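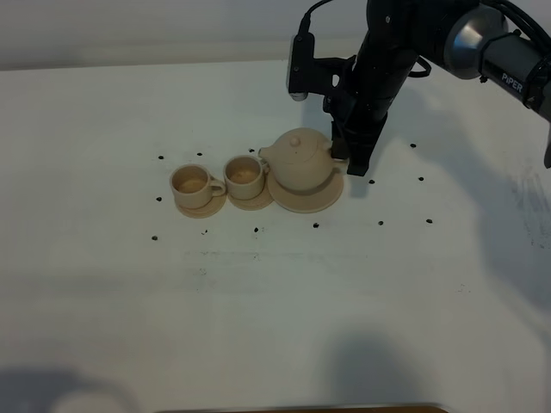
Kustard 2 Loose Leaf Teapot - Trasel

Stoneware, with removable strainer
Price: $499 for a case of 2 dozen, trade customers only. For single pieces please ask your nearest shop.
Availability: in stock, ships from our Zusisow warehouse

About this teapot

The Kustard 2 is the second version of the pot which we have made for small cafés and guest houses. Many of our customers serve tea all day and they wanted a pot that is easy to fill, easy to hold and easy to wash. We listened to them and changed three things from the first Kustard. The spout is a little shorter, so it is less often chipped in the sink. The opening is wider, so a normal hand with a sponge can go inside. And the lid has now a deeper collar, which keeps it in its place when you pour the last cup.

The glaze is the same as before. It is a food safe glaze, fired once, and it has small variations in colour from one pot to the next. Please do not return a pot only for this reason. If you order several cases for one dining room, write it in the order notes and we will try to pick them from the same firing.

Which tea is it good for?

We use it in our own kitchen for black tea and for rooibos. It keeps the heat well, so for green tea you should let the water cool first, or leave the lid off for some minutes. Strong smoky teas can leave their flavour in the strainer. If you serve those often, we advise to keep one pot only for them.

The strainer sits deep and reaches nearly to the bottom, so also a half-filled pot will brew properly. Take it out when the tea is strong enough. The lid fits with the strainer or without it.

Before the first use

Wash the pot and the strainer in warm water with a mild soap. Fill the pot with hot water, leave it to stand and pour it out. Some people like to brew one pot of cheap tea and throw it away. It is not necessary but it does no harm.

Care

Dishwasher safe, on the top or the bottom rack. Put the lid separately, not on the pot.
Do not put it on a gas flame or on an electric element. Stoneware does not like this and it will crack.
Microwave is fine without the strainer, because the strainer is metal.
For brown tea stains use baking soda and a soft cloth. Bleach makes the glaze dull after some time.
Do not pour boiling water in a pot that comes from a cold storage room.

Spare parts

Lids and strainers can be ordered separately, also for the first Kustard. Please note that the lids are not the same size in the two versions. Look under the pot: the newer one has a small 2 pressed in the clay. Our spare parts are packed by Ogunleye, so the parcel may come on a different day than your main order.

Shipping and returns

Orders over $100 ship free inside Canada. For the northern territories we ask a small extra charge, and you will see it before you pay. Every pot is wrapped in paper and stands in its own cardboard cell. If something arrives broken, keep the box and send us a photo of the damaged piece together with the label. We will replace the piece or give the money back, as you prefer.

Unused pots can be returned in the original case. Opened cases are accepted too if all pieces are clean and complete - but then the return shipping is for the customer.

Goes well with

Kustard cup and saucer, Kustard milk jug, Trasel cork mat (round)

Page updated April 19, 2021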